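Search this guide Search Clear

Section 4. Replacing the processor

Follow this section if Flislow Monitor reports a processor fault, or if you are moving a Nevano desktop to the faster chip in the upgrade kit. The kit part number is 669. Read all of the steps before you start.

CAUTION: Shut down the computer, unplug the power cord and wait 2 minutes before opening the case.

CAUTION: Do not touch the contacts in the socket. Bent contacts are not covered by the warranty.

4.1 Remove the old processor

1. Back up your files and write down any BIOS settings you have changed.

2. Lay the case on its side and take off the side panel. Keep the panel screws in a cup or a bag.

3. Touch bare metal on the case to discharge static. Repeat this whenever you leave the bench and come back.

4. Unplug the fan cable from the board.

5. Loosen the heat sink screws a few turns each, working corner to corner. Twist the heat sink gently and lift it off. If it sticks, do not pry.

6. Wipe the old paste off the top of the processor with a lint-free cloth.

7. Press the socket lever down and out, let it rise, then open the metal frame fully. 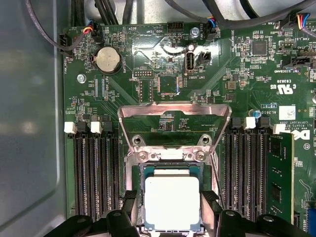 8. Hold the processor by two opposite edges and lift straight up. Put it in the plastic tray from the kit.

4.2 Fit the new processor

1. Match the small triangle on the processor to the mark on the socket.

2. Lower it without pushing. It should sit flat under its own weight.

3. Close the frame and lock the lever. Some resistance is normal.

4. Put a pea-sized dot of paste in the center, refit the heat sink and plug in the fan.

Note: The first start can take longer than usual. If the fan spins at 2,000 rpm or more while the computer is idle, reseat the heat sink.

Contact Banora Support | © Banora | Back to top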